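Tadmont Table: Set-Up and Use
Section 2. Placing, Using and Cleaning the Tabletop

Read this section after the legs are fitted and the table is standing. If the table still rocks on a level floor, go back to the foot adjustment steps on page 18 before you put anything on top.

Where to put the table

1. Choose a spot on a hard, level floor or on a low-pile rug. A thick rug lets one foot sink further than the others.

2. Keep the edge of the top at least 400 mm from a radiator, stove or heating vent.

3. If the table stands near a window, turn it end for end every May. The top changes color slowly in sunlight, and anything that stays in one place will leave a paler patch.

4. Two people should move the table. Clear the top first. Lift by the side rails under the top, never by the edge of the top itself.

Caution: Do not drag the table. Dragging loosens the leg bolts and can mark the floor.

First cleaning

1. Wait until the table has been in the room overnight.

2. Wipe the top with a dry, soft cloth to pick up packing dust. Wipe along the grain.

3. Wipe again with a cloth dampened with plain water and wrung out well.

4. Dry right away with a second cloth. Pay attention to the front edge, where drops tend to collect on the underside.

Note: A faint smell from the packing is normal and fades with airing. Leave a window open for the first evening if it bothers you.

Putting things on the top

1. Set things down flat, then let go. To move something, pick it up and put it down again.

2. Check the underside of anything hard before it goes on the table. Grit stuck to the bottom of a molded item will scratch the surface when the item turns.

3. With curved or scooped items, find out which part carries the weight. Many of them stand on a small area, and a light push on the rim makes them swing around on that point. Put a felt pad or a folded cloth under the part that touches.

4. Keep dark rubber and soft plastic off the bare top for long periods. Some of these materials leave a stain that does not wash out. A sheet of plain paper or a cotton mat underneath is enough.
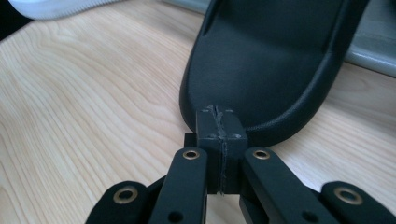

Fig. 2-1. Black item with a raised, rounded rim on the light wooden tabletop.

5. Shoes and slippers that have been worn outdoors should not go on the top. If you have to clean or repair a pair at the table, cover the work area with the Skutemholm mat or with several layers of newspaper.

6. Put a trivet or a thick board under anything hot. A folded dish towel is not sufficient.

7. Wipe up spills as soon as you see them. Coffee, red wine, beet juice and ink should not be left to stand at all.

Caution: Do not sit or stand on the table. Do not load one end heavily while the other end is clear.

Checking the surface

Check the top once a month if the table is used every day. Pick a regular time, such as Friday after work, and do the weekly wipe at the same time.

1. Take off everything that is in the way.

2. Bend down until your eyes are a little above the level of the top, and look across it toward a lamp or window. Scratches and dried spills that can't be seen from a standing position show up at a low angle.
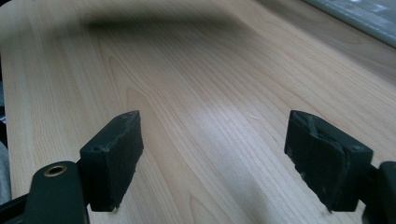 Fig. 2-2. Pale top seen from low down, with the fine grain lines running away from the viewer.

3. Run your palm lightly over any dull spot. If it feels sticky, it is residue and will wash off. If it feels rough, see "Scratches and dull spots."

4. Look at the joint between the top and the rails on all sides. It should be even. If there is a gap, tighten the bracket screws with the key that came with the table.

Regular cleaning

1. Brush or wipe away crumbs and dust.

2. Mix a few drops of dish soap into a bowl of lukewarm water.

3. Dampen a cloth in the bowl, wring it out, and wipe along the grain.

4. Wipe again with clean water and dry.

Do not use:
scouring powder or steel wool
ammonia, bleach or acetone
melamine sponges
furniture polish containing silicone
a steam cleaner

Scratches and dull spots

A light mark that doesn't catch a fingernail can usually be made less visible with Taverent care cream.

1. Test the cream on the underside of the top. Wait until it is dry and compare the color.

2. Put a small amount on a cloth, not on the table.

3. Rub along the grain for a minute or so and wipe off the excess.

4. Leave the spot uncovered until the next day.

Do not sand the top. If a mark is deep enough to catch a fingernail, or if the edge is chipped, write to the service desk and include a photo taken in daylight. Letters and messages about surface damage are handled by Mirjana Nedeljković. For replacement brackets, screws and felt pads, ask for Stojan Todorova and give the part number from the list on page 19.

Note: Marks caused by heat, standing liquid or unsuitable cleaners are not covered by the warranty.

Continue with Section 3, Fitting the Mudaliar Drawer. If your table was supplied without a drawer, go on to the parts list.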